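Call for participants: garment folding sessions, Kastau site

Kotlow is looking for 15 adults to take part in paid folding sessions in December. The work covers flat folding of small and medium household textiles on a tabletop: cloths, shirts, light tops and similar items. No trade experience is required.

Session format

Each participant attends 2 sessions. A session consists of 9 folding blocks with a break after every third block. Items are taken from a basket at the side of the table, laid flat, folded to a printed pattern and stacked. Unfolded items go back in the basket between blocks.

Requirements

Age 18 or over.
Able to stand at a table for the length of a block.
Full use of both hands and wrists.
Normal or corrected vision.
Able to follow written instructions in English.

Left-handed applicants are encouraged to apply. Rings, watches and bracelets must be removed before the first block. Long sleeves are permitted if they fit closely at the wrist.

Folding standard

Edges are to be aligned before the crease is pressed. Press from the center of the item outward. A fold that runs diagonally is opened and laid again; it is not corrected by pulling at one corner. Printed items are folded with the print on the outside unless the pattern sheet says otherwise. 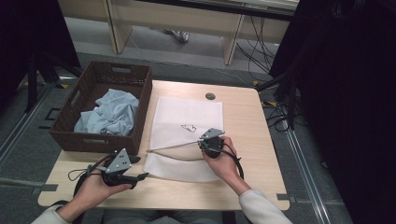
Speed is not scored. Participants who finish a block early wait for the next one to be called. Items with loose threads or open seams should be set aside and reported to the session lead, Nayara Falcão.

Payment and location

Payment is made by bank transfer after the second session. Sessions are held in Room 519 and start at 9 a.m. Street parking is limited.

To apply, send your name, height, dominant hand and available mornings to Shengli Yin, Participant Office, Kotlow. Applicants who took part in the Clirkomeo textile sessions are eligible and should say so in the message.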